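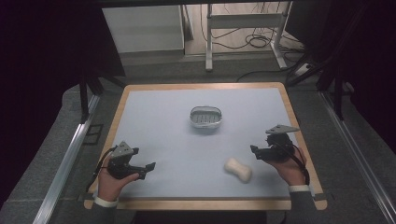
Tables & Desks

Skarodier Work Table

I've been building tables with Hatice Tekin for 20 years, and the Skarodier is the one I'd keep for myself. It started as a sewing table for her sister, who wanted room to spread out a whole dress pattern and no drawer knocking her knees. We've made over 2,805 of them now!

The top wipes down with a damp cloth (skip the scouring pads, please). Legs bolt on with the wrench in the box, and two people can have it standing before the coffee's ready. 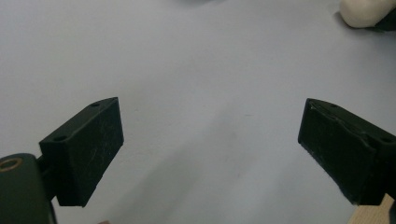 Picking a color is where most folks get stuck, and I get it. White shows every crumb, and dark tops make my little shop feel like a cave. I like a smooth, pale gray-blue myself — it's easy on the eyes under a bright lamp, and pencil marks are simple to spot on it. Ask for the Breathnach swatch card and we'll mail you 5 samples.

Orders placed in November ship in two weeks. Questions? Write to me at the shop.

— Eamon Gallagher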